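vinomen-rimgrasp

Grasp planner and replay tools for open containers — baskets, trays, cups. Runs on the Pirstead cell. Split off from the old Ovell repo in May, history not kept, sorry.

Status: works for baskets. Cups so-so. API will change.

Install

Python 3.7, then pip install -r requirements.txt. Build the Abeysekara driver first or the import fails with a useless error. Copy cell.yaml.sample to cell.yaml and put your own calibration in.

What it does

Takes a segmented point cloud, fits a rim curve, proposes grasps with one finger inside and one outside. Planner checks up to 300 candidates per object, sorts by clearance to the neighbors, sends the best to the controller. Small items near the container stay in the collision map — don't filter them out by size, we did that once and regretted it.

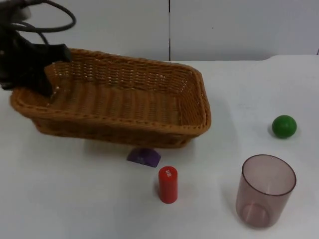

Rim grasp on the left end of the wicker basket, loose objects left on the table.

Wicker is noisy in depth. The weave gives holes in the cloud and the braided edge makes the fit wobble, so smooth_rim is on by default. Clear plastic is worse, depth goes right thru it. For cups use --mask-only and give a height by hand.

Data

2,203 logged grasps, of which 1,149 have hand labels (Thilini Wickramasinghe did the labeling). Rest is unlabeled, use for pretraining or ignore. Joint states and fixed camera only, no force data yet.

Known issues

- replay.py drops the last frame
- rim fit fails when the gripper hides more then half the short side
- schema version 2 logs wont open in the old viewer
- cable bundle is not in the collision model

TODO: tests, docs for the label format, proper config check.

Questions to Piyumi Amarasinghe. Last edited Jul 15, 2020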